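Kitchen news: disposable cutlery now kept in cups by the wall

September 29, 2019 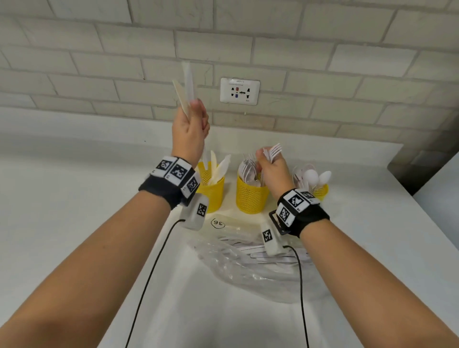
Plastic knives and forks being sorted at the counter.

The plastic cutlery has moved. Since August it had been in the deep drawer under the kettle at Trollholm, mixed in with tea towels and spare bin bags, and people were opening new packets when there was plenty already there. It is now standing in cups at the back of the counter, against the brick wall.

Forks go in the middle yellow cup, handles down. Please keep to one kind per cup when you put things back. If you open a new packet, empty the whole of it into the right cup and throw the wrapper away.

Ilgın Saraç went through the cupboards before the move and found 318 forks and far fewer knives. Another 200 knives have been ordered from Drimex and should last us past the winter lunches. Spoons are fine for now.

The cups hold enough for a normal lunch. Spare packets are on the top shelf of the store, left-hand side, next to the paper plates. Yavuz Duman has the key on lunch days.

Metal cutlery stays where it was, in the drawer nearest the sink. We would still like people to use it for smaller groups - anything up to 13 can be managed with what we have, provided it is washed up the same day.

The next shared lunch is being cooked by Su-bin Song and Fergus Morrison. Names on the sheet by the door, please, with a note of anything you can't eat.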